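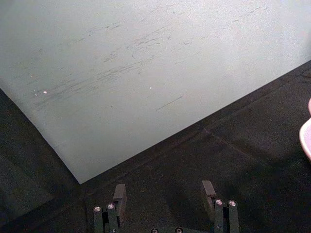 Talks > Workshop Builds > Speaker notes: a bench arm that tidies a board

SLIDE 1. OPENING

Leave the slide up while people sit down. Start with the corner.

The task on the bench is small: approach the corner of a flat sheet on a dark mat, line up, and later do something useful with it. The arm is called Toom. The workshop is the shared one in Brernholm. Controller code is Vollodell, written for this build and still short enough to read in an evening.

Point out the open fingers, the marks on the sheet, and the pink rim at the right. All three come back later in the talk.

SLIDE 2. WHAT THE BUILD IS

Arm, gripper, wrist camera, one computer under the bench. No force sensor. Say this early, the first question is always about force.

The budget line on the slide covers parts only. Workshop membership and tools are not in it.

Frame and brackets were cut on the shared machines. The joint modules came from Tusano as a mixed lot. Two joints had more play than the others and were moved to the wrist end, where the load is lower. That trades stiffness for accuracy in the wrong place. It was still the better trade with the parts on hand.

SLIDE 3. GRIPPER

Parallel fingers, linkage driven, with a flat pad at the end of each. The pads face each other across the gap. Fasteners are all on the camera side, so a loose one can be spotted in the image before it is heard.

Design stroke was 100 mm. Usable stroke in software is less; the last part at each end is locked out after the linkage bound up during the August open bench.

Pads are replaceable. Two screws on the inside of each. Do not go into pad compounds unless asked.

SLIDE 4. CAMERA PLACEMENT

Fixed at the wrist, looking out past the fingers. Advantages: the fingers are always in view at the bottom, calibration to the pads is simple, and no cable crosses the bench.

Drawback: near the bench a large sheet overfills the view. The corner is then the only feature that gives position in both directions. One edge gives distance from that edge and says nothing about position along it.

Pause here. Half the room will want the overhead camera instead. The answer is on slide 7.

SLIDE 5. FINDING THE CORNER

Go slowly. This is the main technical content.

Step one, threshold. Pale sheet, dark mat, good separation.

Step two, fit two straight lines to the lower boundary and intersect them.

Step three, reject candidates that do not continue along both edges. The faint seam in the mat used to be picked up as a third edge. It fails the contrast test now. Raising the threshold alone was tried first and lost the shaded part of the sheet.

Step four, hold the result for 10 consecutive readings before any motion is allowed. If the corner jumps, the count starts over.

Expect a question about the shadow beside the long edge. It biases the line fit outward by a small amount. The correction is a constant, measured by hand, and it would need redoing under other lamps.

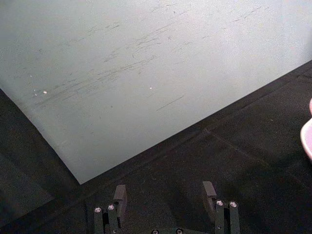

SLIDE 6. SCUFFS AS LANDMARKS

The sheet carries a band of fine diagonal streaks, and one darker line standing apart below it. Early plan was to swap in a clean sheet. The marks stayed because they help.

The isolated line is the best of them. It has clean surface around it and a clear direction, so it gives a rotation check independent of the edges. The dense part of the band is poor for matching; the streaks run close to parallel and one looks much like the next.

The small white specks are ignored by the matcher. If they are debris they can move, and a landmark that can move is worse than none.

The pink rim at the right is masked out by color. Mention it in one sentence and move on.

SLIDE 7. WHY NO OVERHEAD CAMERA

Tried on paper, dropped. The arm would block the corner during the final approach, and a second calibration would have to be maintained on a bench other people use.

SLIDE 8. LIMITS

Approach speed is capped at 40 mm per second. The joints will go faster; the wrist play makes it pointless.

The corner finder assumes a square corner. Rounded stock fails without a warning, and that is the next item to fix.

Thin sheet lying tight on the mat has no pickup method yet. Leave this as an open problem and ask the room.

SLIDE 9. QUESTIONS

Likely: force sensing (slide 2), lamp changes (slide 5), whether the code is shared. Yes, on the workshop drive, in the Vollodell folder.

Notes revised 3/18/26.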